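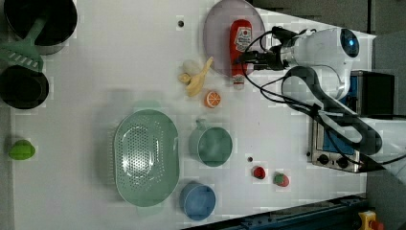
3 min read

The Restaurant on the White Table

The ketchup was lying on the plate again, and Noemí knew that this meant the kitchen was closed.

It was a rule from long ago. When her son was five, he had a restaurant on the white table, and the restaurant was called Gustness. He chose the name himself and did not want to explain it. When he was tired of cooking, he put the ketchup bottle on its side on the big plate, and after that no customer could order anything, not even his grandfather, who always came hungry.

Now the son was a tall man in another city, and his daughter Lía was the cook. She was four and she had never heard about the rule. Still, she had put the bottle there.

"Are you closed?" asked Noemí.

"No," said Lía. "The ketchup is sleeping."

Noemí sat down on the low chair, slowly, first with one hand on the wall. It was Monday, and it was raining in a lazy way. She looked at what the kitchen could offer. There was the banana, with its peel open, and the slice of orange. There was the strawberry. The two black pots stood in the corner with the green spatula lying over them like a small bridge.

"Then I would like a soup," she said.

"What soup?"

"The soup of the house."

Lía thought about this seriously. She took the green cup, looked into it, and put it back. She took the blue one.

"The soup of the house is for Shahram," she said.

Noemí did not answer at once. Shahram Kordestani had lived on the floor above for many years. He used to come down in the afternoon with his newspaper and pay for everything in buttons. He ate a great quantity of soup from that blue cup, first cooked by the boy and later by Lía, and he always complained that it needed salt. In January his sister had come with a car and taken him to live with her by the sea. He had left the newspaper on the stairs – Noemí had kept it, she did not know what for.

"Shahram lives far away now," she said.

"I know. It is for when he comes."

"It will be cold."

"He blows on it too much anyway," said Lía.

This was true. Noemí laughed, and then she had to look at the window for a moment.

"And what is there for me?" she asked.

Lía took the big green colander with both hands. She put the banana into it, and the orange, and after some thinking also the strawberry. She shook it very hard. The fruit jumped and the banana nearly escaped over the rim. Then she carried the colander around the table and set it down on Noemí's knees.

"Salad," she said. "It costs 205."

"205! In my time it was three buttons."

"It has a strawberry."

Noemí ate the salad. She ate with the right noises, because she had learned them from an expert. She said that the orange was sweet and that the banana was perhaps from yesterday, and Lía said no, it was from today, and they discussed it for a while. Upstairs somebody was moving a chair. They both stopped to listen. The new people had two children and a piano, and they had not yet said more than good morning.

"Do they like soup?" asked Lía.

"I don't know. We could ask."

Lía returned the fruit to the table, one piece here and one piece there, without any order that Noemí could understand. She looked at the blue cup for a long time and moved it a little, closer to the edge, where a person sitting on the old man's side could reach it.

"They can have the green one," she said.

Then she went to find her shoes.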